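Open day, notebook entry
11 February 2018, Odport workshop, written the same evening with my feet up

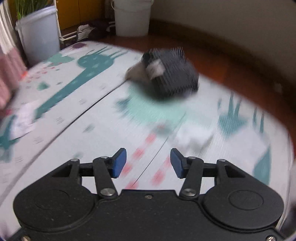

Doors at ten. The first visitors were in the hallway before we had the coffee on, so the opening remarks were given by me, holding an extension cord. Final count at the door was 103, against the 40 we had planned chairs for. Westton sent a group by bus and forgot to mention it. We ran out of name stickers and moved on to masking tape, which stuck better.

Setup notes for next time. The hand-held gripper did most of the work today and it did it without complaint. Two fingers, blue pads, no motor to trip over, and you can pass it to a stranger in under a minute. I gave the same talk all day: you pick things up with this, we record how you did it, the arm learns from the recordings. By early afternoon the talk was down to one sentence and people seemed to like it more.

Things people asked, in order of how often:
- Does it hurt if you put your finger in it. (Pads are soft. Everyone tried it.)
- Is it the real robot. (It's the hand. The arm is next door.)
- Can it fold laundry. (Ask again in November.)
- Where is the bathroom.

The kids were better at it than the adults. Adults line the fingers up, think about it, line them up again, and then squeeze as if they are defusing something. Kids go straight in and miss, and go straight in again. From a data point of view I want some of both. I also want the kids to slow down, because a fast swing turns the whole tabletop into streaks and the tracking has nothing to hold on to. I had set the exposure for the light we had on Friday afternoon, and the light on Sunday morning was a different animal. Fix: shorter exposure, second lamp on the left, and a card on the table that says SLOW in letters large enough to ignore.

The printed tabletop got mixed reviews. Visitors loved it. The giraffe one especially, which got more fan mail than the arm did. The argument for it was that a plain white table is too easy and people at home do not own plain white tables. I still agree with that. I also had to explain to three separate people that the pink spots are part of the print and can't be picked up, and one of them wanted a second opinion.

Demo of the arm next door: ran on the hour. Ten o'clock run was late, eleven was fine, noon was fine, one o'clock stopped halfway through the reach and sat there. Somebody in the back clapped, I think out of kindness. Restarted the Mosoti controller, lost six minutes, filled them with a story about the old arm that I have now told in public for the last time. Log says a dropped connection. The cable at the base gets tugged whenever the crowd leans on the rail, and today the crowd leaned on the rail. Needs a strain relief clip and a rail that is farther away.

Numbers, for whoever writes the report. We now have 2,229 recorded grasps in the Pludus set, today's included. I skimmed the first 100 from this morning and kept most of them. The usual reasons for tossing one: pads never closed, tool pointed at the ceiling, someone's sleeve over the lens. One recording is a very long look at the floor while a father explains gears. I kept a copy of that, though not in the set.

To do this week:
- Wipe down the gripper. Dust shows up on black like snow.
- Check all the screws on the center plate, it was handed around a lot.
- Reprint the consent forms. Page two was upside down on half of them and people signed it upside down.
- Write to Westton and thank them, and ask about the bus.
- Return the borrowed chairs. Count them first.
- Order more masking tape.

The coffee urn is still full. It takes an hour to heat and by then they had all gone to look at the arm.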